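Ticket 576 - Arm keeps going low on the bottom drawer
Site: Skoleck, small parts room
Opened by: Ustyna Semeniuk
Status: open, waiting on Virkum

Hi all, me again! Picking this up from the old ticket, which got closed when Zarine was updated. The fault came straight back so I'm starting a fresh one.

Short version: the arm does the top and middle drawers of the grey cabinet fine. On the bottom one it comes in under the knob, feels around for a bit and then gives up with "no grasp". After that it sits there until one of us presses resume. I ran the drawer job 100 times over the week (between other things, so please don't read too much into the timing) and 47 of those stopped on the bottom drawer. No stops on the other two.

What I've tried so far:

Restarted Zarine. No change.
Restarted the arm itself from cold. No change.
Re-taught the knob position by hand, twice. Better for the rest of that morning, then it drifted low again after lunch.
Put the cabinet back square between the orange tape lines. I thought I'd cracked it with this one, but no.

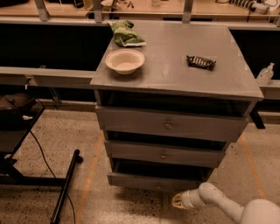
Does the cabinet have to be empty on top before a run?
Only the drawers matter to the job, so things can stay on top as long as they don't hang down over the front edge.

Next thing, and I think this one matters. We're all in and out of those drawers as well, and people don't shut them the same way. I shove them with my knee. Before the arm came it made no difference to anybody how far in a drawer was, and now I've caught myself telling grown adults off for leaving one a finger's width open. I don't enjoy that! If Zarine needs them fully home before it starts, could we please have that in the start-up checks, so it asks us on the screen and I don't have to be the drawer police?

Update, 10.40: Virkum rang back. They asked whether the gripper is low before it starts moving in or only dips at the end. I stood and watched a few. Looks to me like it's low the whole way, it doesn't sag or wobble. They want the approach log, which I've attached. 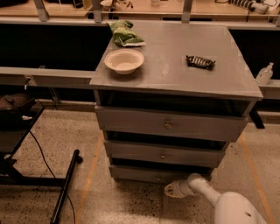 They also asked if the cabinet gets moved, and it does, a little. It's on a hard floor and it isn't fixed to anything, so every time someone yanks the middle drawer the whole thing creeps forward. I've asked whether we can have it screwed down. Maintenance say fine in principle but they'd want to know it's staying in that spot, and I can't promise that until the late shift have had their say. They're the ones who have to reach past the arm to get to the counter behind, and two of them have already told me they'd sooner have it further along.

Which brings me to the bit that isn't really a fault, but I don't know where else to put it. When we were told about the arm, the idea was that it would do the fetching and we'd get that time back for checking. Some of that has happened. My back is certainly happier, I used to be down at that bottom drawer all day long. But the person on checking is now also the person who listens out for the arm stopping, and you can't do both properly. You lose your place, get up, press resume, come back and start the tray again. Ivanyshyn had the same set-up last November and they gave the resume job to one named person per shift, with that time counted. Could we have that conversation here before the second arm goes in?

Update, 15.15: tried Virkum's suggestion of raising the approach height for the bottom drawer only. Ran it with all three drawers pushed in by hand beforehand, then again with them left how people leave them.

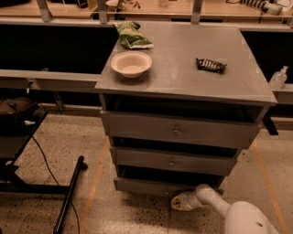 With them pushed in it was a good deal better, though it still stopped on me a couple of times. With them left as they were I had as many stops as before, so I've put the height back to the old setting until someone who knows Zarine better than I do has had a look. Please don't change it on the late shift, or we won't know which version we're looking at tomorrow!

Still to do:
Virkum to read the approach log and say whether the low start is a setting or the arm mounting.
Maintenance to quote for fixing the cabinet down.
Me to ask both shifts about moving it along, and to write up the resume business for the team meeting.

Workaround for now: push the drawers in before you press start, and if it stops on the bottom one, get the part out by hand and skip that step. Please put a tick on the sheet each time you do.

Ustyna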